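4.2 Handling of low-vision aids and lens stock at the Elbridge clinic

Getting the right magnifier into a patient's hand is the happiest moment of a low-vision appointment, and we were keen to learn how the way aids are stored and offered affects that moment.
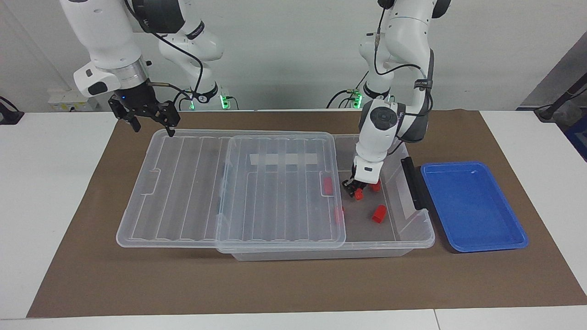

Figure 3. Two-armed workspace with clear plastic storage bin and lid.

Booker Crenshaw remarked, on reading our first draft, that patients rarely give up on a magnifier for optical reasons; they give up when the handle is awkward or the lamp switch is too stiff, and any trial that records power alone will miss this. We agree warmly, and the remark changed the study for the better. From May onwards every loan form carried a box for comments on grip, weight and switch, and these comments turned out to be the richest material we have.

We enrolled 100 adults with age-related macular degeneration, all of them with enough remaining sight to read large print with help. Each person tried hand-held, stand and spectacle-mounted aids in one sitting, then took a favourite home for 25 days. Reading was tested before and after the loan with the Tindumum sentence cards, held at whatever distance the reader liked. We did not correct posture or lighting unless asked, as we wanted to see how people read when left to themselves.

The results are a pleasure to report. Of the 100 borrowers, 60 were still using the aid every day at the end of the loan, and many had found uses we had never thought of: threading needles, checking the dates on seed packets, reading the numbers on a bus timetable. Stand magnifiers did especially well with readers who had a hand tremor. Spectacle-mounted aids were loved by a smaller group, chiefly people who knit or do crosswords, and disliked by nearly everyone else (the short working distance was the usual complaint).

Comments on the switch were strikingly consistent. The sliding type fitted to the Grerano lamp was called stiff again and again, even by readers who praised its light. The Kabbaj stand, with a large push button, drew hardly any complaints, and several borrowers asked to keep it. We would love to see the two compared in a proper crossover trial with the same lens in each.

Lighting deserves a section of its own and gets one in 4.3, where we give the readings taken at home. For now we note only that the evening reading scores at 550 lux were better than those taken under the borrowers' usual lamps, and that this held for all three kinds of aid. The gain was largest in those with the poorest contrast sensitivity at enrolment.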